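October | By the Kusgate Letter desk

Small towns should keep their paper bus timetables

The Kusgate bus office stopped printing timetables in October. Riders are told to check the Jeltard app, or to call a number that is staffed until 5 p.m. I think this was a mistake, and a cheap one to fix.

I ride the 6 most mornings. The stop by the Asante bakery used to have a printed sheet behind plastic. It was often faded, but you could read it with cold hands and a dead phone. Now there is a square code on a pole.

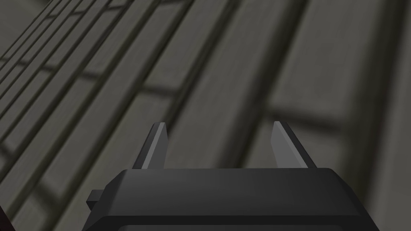 The office says the app is more accurate. On a good day it is. When the road floods near the bridge, the app shows a bus coming in 30 minutes, then drops it from the list. A printed sheet would not tell you about the flood either, but it would tell you when the next bus is due, and you could decide whether to walk.

Cost is the other argument. The last print run was 3962 copies, and plenty were left in boxes. So print fewer. Put one sheet at every stop and a small stack in the library, and change them twice a year when the routes change.

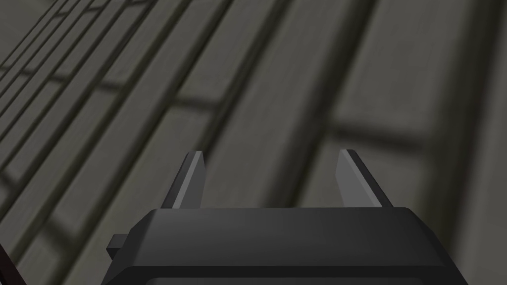 Computer rendering: the two upright fingers of a gripper.

My neighbors over 70 have mostly given up on the bus and ask for rides. The office counts them as lost demand. I would count them as people who can't find out when the bus comes. Print the sheet again.

4 comments | 11 shares

Contact us | Copyright Kusgate Letter | Back to top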